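Looking After the Drorngate Hand Grippers: Frequently Asked Questions

Kept by Morenike Mohammed. Last tidied in July, when I found out that people had been printing the old one and writing on it.

Who is this page for?
Anyone who has signed up for a shift at the Drorngate table, and anyone who has borrowed a screwdriver from it. The second group is larger.

What do I check before a session?
Open each gripper all the way and close it all the way, slowly, with nothing in it. You are feeling for grit and for a dead spot near the end of the travel. Then wiggle each finger pad between thumb and forefinger. A pad that moves on its own has loose screws. A pad that moves with the arm is doing its job, so leave it alone.

How tight should the pad screws be?
Snug. The pads are printed, and a printed part will let you keep turning long after it has stopped being a thread. Use the short driver with the yellow tape. If you need two hands, you have gone too far and Ekene Okafor would like a word.

The pads are getting chipped along the bottom. Do I replace them?
Not for looks. Rough lower edges are normal after a few weeks of being bumped into a tabletop, and some pads come off the printer that way. Replace a pad when the damage reaches the inner face, where it does the holding, or when small things start slipping out of a grip that used to keep them. Change both pads together. We tried one at a time and spent an afternoon blaming the cable.

What about the brass inserts in the arms?
They should sit level in the plastic and stay put when the screw turns. If one spins, stop. Don't glue it. Somebody glued one in the Collen set and that arm is now a paperweight on Hanan Sleiman's desk, where it is at least useful.

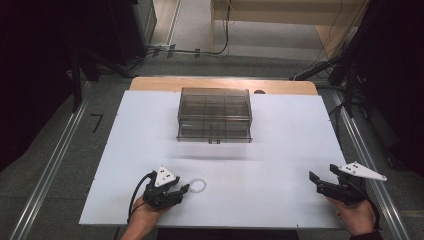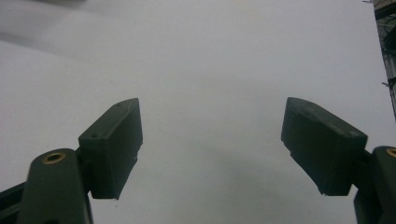 Which way do the marker plates go?
They go back on exactly as they came off. The dots have to keep the same position relative to the fingers, or the tracking will calmly report that your hand is somewhere it isn't. Mark the plate and body with pencil before you undo anything. If you forgot, recalibrate, and allow 10 minutes plus sulking time.

Can I wipe the dots?
Dry microfiber, light pressure. No alcohol. Damilola Aliyu has the spare plates and counts them.

The cable keeps tugging at my wrist. Is that normal?
A little drag is. A steady pull means it's routed wrong or you're standing on it. Check your feet first, it saves time. The cable should leave the back of the gripper in a loose loop, with enough slack to reach the far edge of the table.

Do I have to recalibrate every time?
After any change to plates, pads or arms, yes. After a drop, yes, even a small one, even if you caught it with your foot. Otherwise every 4 sessions. The log sheet has a column for it, currently the emptiest column on the sheet.

Who orders spare parts?
Ebere Usman. Pads come from our own printer, screws and inserts come from Elarex, and the order code for the screws ends in 383. Please quote the whole code. The last person who wrote "the small ones" got us a bag of washers, and we still have most of it.

Where do I put a broken one?
In the red bin, with a note saying what it did. "Broken" is not a note. "Left jaw sticks halfway when closing" is a lovely note, and I'll fix that one first.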